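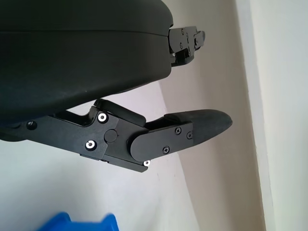
Jandimell two-arm packing station - review after 19 weeks on the floor

Short version first, I have a shift to get back to. Good machine. Slow machine. Changed the job more than the brochure lets on. Would we buy it again? Probably, with a different support contract.

Background. We do small mixed orders at Fomance, mostly grocery and bathroom stuff going into bins by hand. Cans, cartons, tubes, boxes. Boring on a good day and murder on your wrists by the end of the week. Management had looked at the Stasiv arm the year before and passed on it, too fussy about box sizes. The Jandimell came in with two arms and a choice of tooling, full hands or the simpler two-finger grippers.

Setup took 4 days. They quoted us two. Most of the extra time went on the table height and on moving a power drop that should of been caught in the site visit.

What it's good at: boxes. Square corners, flat sides, no complaints. It will do boxes from start of shift to lunch and all I have to do is look over now and then. Cartons nearly as good if they're standing up.
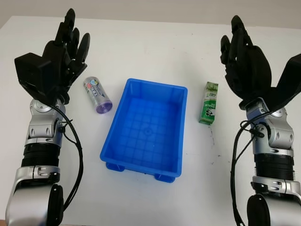 Round things are another story. Anything that can roll, will. We lost a lot of the first month to cans wandering off across the table, and the fix in the end was dumb and cheap - lay them down at an angle, well clear of the bin, and let the arm come to them. Came from one of the night packers. Not from the manual, which has one paragraph on cylinders and a drawing I still don't understand.

Now the people part, because that's what everyone asks me when they visit. Nobody on our line was let go. Hours did shift. Two packers now do what the schedule calls "station lead", meaning you feed the table, clear the bins, restart it when it sulks. Less lifting. My wrists are better, no question. But you stand more, and you wait more, and waiting is tiring in its own way. Also there's less talking. Used to be four of us around one table and now it's one person per station with ear plugs in. I miss that and I'm not the only one.

Pay went up one step for leads. Took until October to get it in writing, so ask for that before the thing is bolted down.

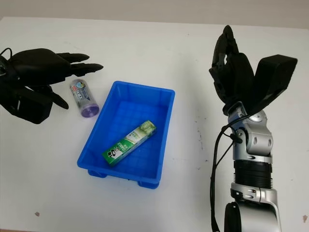
Green and white DARLIE box in the blue bin, clear container on the table beside it.

Software is Plonda. Fine. Screens are plain, the buttons are big enough for gloves, and a new lead can run it after one morning. Adding a new item is the weak spot. You need 20 clean picks before it will save one, and a bad pick sends the count back to zero. Everybody hates this. Support says it's a safety thing and closes the ticket.

Noise is ok. Footprint is bigger than the spec sheet because you need room to walk behind it with a cart.
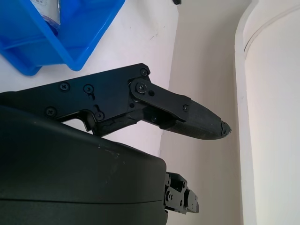
Vol. 4, No. 19 - Page 20

Running costs. Fingertips. The rubber pads on the grippers tear up at the end, and once the tip gets ragged you start to see slips on smooth packaging. Order spares with the machine. Swapping a pad is easy if you have the right little screwdriver and good light, and a pain if you don't. We check them every Friday now and write it on the board. The arms themselves have needed nothing so far exept a wipe down.

Other gripes, quick:
Cable loops at the wrists catch on sleeves when you lean in to clean.
Alarm tone is the same for "bin full" and "arm stopped". Why.
Phone support closes at lunch.

Score: 7 out of 10. Would be an eight if new items were easier to add. If you're buying one, get the people who pack in the room before you sign, and let them try it with your own worst items. Ours was a shampoo bottle. It still goes in by hand.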